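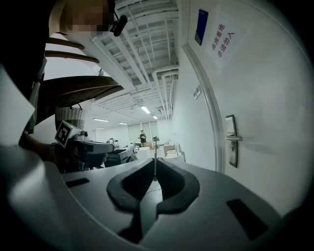
From: Dede Nyarko
To: Padville Home Fixers list
Subject: Re: [padville-fixers] Shelves and baskets in the back corner

Hi Tetteh, hi all,

So glad you brought this up, because I've been going back and forth on the same thing at my place for a month and I have opinions now!

Tetteh Bawa wrote:
> We finally have the brown shelves in at the Annan Street unit and I
> can't decide what to do with them. Part of me wants everything in
> matching plastic bins with labels. My sister says baskets. I hung one
> wicker one under the bottom board to see how it looks and now I keep
> staring at it. Is wicker silly in a place with bare pipes and ducts
> overhead? Also, how deep is too deep for a shelf? I lose things at
> the back of the wide one. And does anybody oil theirs or just leave
> them alone?
>
> Tetteh

Okay, taking these out of order.

Wicker is not silly. I love that white basket hanging under the lowest board, and I think it looks good exactly because of all the pipes and beams up there. Your ceiling is white, the basket is white, the boards are brown, and it all sort of talks to each other. If you put gray plastic bins in there I think the corner would start to feel like a stockroom (which I guess it is, but you know what I mean). And it has a handle, so you can lift the whole thing off and carry it to wherever you're working. I keep gloves, tape and the good scissors in mine and it goes all over the house with me.

Two things about hanging one, though. Check what you've got it hung from. I used a little brass cup hook on my first try and it pulled right out of the wood with a full load of picture wire and hammer heads in it. A bigger screw hook into a proper pilot hole has held fine ever since. And don't put anything tiny in wicker! I lost most of a box of finishing nails through the weave and I was finding them with my socks until December.

On depth: I'd say your problem isn't the wide board, it's that you're storing small stuff on it. Put the big awkward things there, the drill case, the paint trays, whatever you've got, and save the narrow top one for the little jars. One row deep, so there's no back for things to get lost in. When I did my pantry I cut one of the deep shelves down with a circular saw and regretted it inside a week, because then the mixer had no home. So please live with it for a while before you cut anything.

Labels I can go either way on. I did the whole set with a label maker once and then moved everything, so for a year the drawer marked HINGES was full of birthday candles. These days I tie a paper tag on the basket handle and write on it in pencil.

As for oil, I do use it. I like the Gosuveck one that comes in the flat can (they had it at Ilow Hardware last time I was in, down by the caulk). One thin coat, wipe it off, leave it overnight, then a second coat if the wood still looks thirsty. Mine took 2 coats and then I left it alone. Do the front edges too, because that's where hands go. And please lay the rags out flat outside to dry, don't ball them up in the trash. Oily rags can heat up and catch fire all by themselves. If your boards already have a varnish on them then skip all this, the oil will just sit there and be sticky. Drip some water on the underside somewhere and see if it soaks in or beads up. If it beads, a damp cloth is all you need.

I have a spare wicker basket, natural color, a bit bigger than a bread basket, if you want a second one to try next to the white one. It's been in my garage with a bunch of seed packets in it and I'd be happy to see it go. I can drop it off at Annan Street some afternoon after 2, just tell me when there's somebody there to let me in.

Oh, and did whoever borrowed my stud finder at the last get-together ever say so? Yellow, with a rubber band around the battery cover. I've got a mirror leaning in the hallway waiting on it.

Dede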